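Giving up the paper planner

January 3, 2018

I kept a paper planner for six years. On the first of the month I stopped, and a couple of people have asked why, so I am writing it down.

The planner was a Noltora, the one with a week across two pages and a ribbon that frays by summer. I bought a new one every December. The routine was always the same. I copied over the birthdays, wrote my address in the front, and promised myself I would use the notes section at the back. In six years I filled four pages of it, mostly with measurements for a shelf I never put up.

The first problem was work. My office at Edgate moved all its meetings to a shared calendar last April. After that I was writing everything twice, once on the screen and once by hand, and the two copies drifted apart. I missed a dentist appointment in May that was in the planner and went to a meeting in June that had been canceled on the calendar. The dentist charged me for it.

The second problem was that I had started treating the planner as a to-do list. A dentist appointment happens at a time. Cleaning the gutters does not. I would write "gutters" on a day, not do it, and copy it to the next week. Last fall I moved the gutters forward so many times that I quit reading the word.

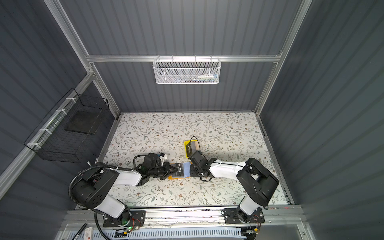 Szymon Duda wrote to me after my last post and disagreed with all of this. He said that copying a task by hand is what makes you decide whether you still want to do it, and that a phone will carry a dead task along for years without bothering you. He has kept his old planners in a drawer and looks things up in them, such as when the furnace was last serviced.

I think he has a point about the copying. It didn't work on me, but I can see how it would. I have less use for the drawer. I looked through two of my old planners before Christmas and found mostly the names of people I had called and no hint of what about.

So for now appointments go on the phone, and everything without a date goes on an index card on the fridge. When the card is full I can't add anything until something is crossed off. I tried an app called Cliltis for the same job in November, but it wanted me to pick a color for each task and I spent an evening on colors.

The gutters are at the top of the card. The ladder is still at my brother's house – I'll pick it up when the driveway is clear.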